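Kellholm 793 Owner's Guide
Section 5: Fitting and Adjusting the Half Fairing 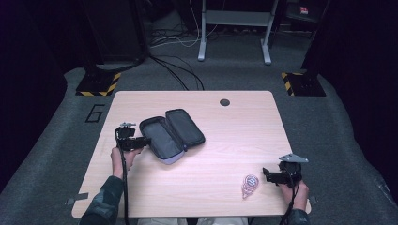 Fig. 5-1. Table with cable grommet near the back edge.

Read the whole section before you start. The half fairing is supplied by Flilarum as a kit for the 793 and can be fitted with ordinary hand tools. If your motorcycle came from the factory with the fairing installed, skip to 5.4.

5.1 Before you begin

CAUTION: Let the engine and exhaust cool completely. The lower edges of the fairing sit close to the header pipes, and your hands will be near them during most of the work.

1. Park the motorcycle on level ground and put it on the center stand. Do not use the side stand. The bars must be free to turn fully in both directions.
2. Switch off the ignition and remove the key.
3. Disconnect the negative battery cable and tuck it away from the terminal.
4. Lay a folded blanket over the tank and front fender.
5. Unpack the kit and check the parts against the packing slip. Do not peel the film off the windscreen yet.

Note: Kits packed for the Nandmont model have a longer upper stay and will not line up with the 793 headstock. The part number on the bag ends in N.

5.2 Mounting the stays

1. Remove the two bolts that hold the headlight shell to its brackets. Support the shell with one hand while the second bolt comes out.
2. Lower the shell until it hangs just below the brackets. Tie it to the fork with a strip of cloth so the wiring does not carry the weight.
3. Hold the upper stay against the headstock lugs. The curved side faces forward.
4. Fit the long bolts with one washer under each head. Run the nuts on by hand only.
5. Fit the lower stay to the front downtube clamp. Put the rubber strip between the clamp and the paint.
6. Turn the bars from lock to lock. Nothing should touch the stays, including the brake hose and the throttle cables. If a cable rubs, route it behind the stay and try again.
7. Tighten the upper bolts with a 13 mm wrench, then the lower clamp.

CAUTION: Do not overtighten the lower clamp. The downtube is thin-walled and will dent.

5.3 Fitting the fairing

This part is easier with a helper.

1. Put a rubber grommet in each mounting hole. A little soapy water helps. Do not use oil or grease, which will swell the rubber.
2. Lift the fairing over the headlight and rest it on the upper stay.
3. Start all the fairing screws before tightening any of them.
4. Stand in front of the motorcycle and check that the fairing is level with the handlebars.
5. Tighten the screws a little at a time, working from side to side, until the grommets just begin to bulge.
6. Refit the headlight shell through the opening. Leave a small, even gap all the way around.
7. Refit the turn signals using the short stems in the kit — the original stems are too long and will touch the fairing at full lock.
8. Reconnect the battery and test the headlight, high beam, turn signals and horn.

Note: On machines with the older Rankin clip-on bars, the left mirror must be moved to the fairing mount. Mhairi Mowat's drawing at the back of this guide shows the hole position.

5.4 Adjustment and checks

1. Sit on the motorcycle in your riding position and turn the bars fully each way. Your hands and the levers must clear the fairing.
2. Reset the headlight aim as described in Section 8.
3. Ride at low speed first and listen for buzzing. A buzz that comes and goes with engine speed is usually a loose grommet at the lower stay.
4. Check every fastener again after the first 100 miles.

WARNING: If the steering feels heavy or the front end weaves, slow down gently and stop. Do not ride again until the stays and steering head bearings have been checked.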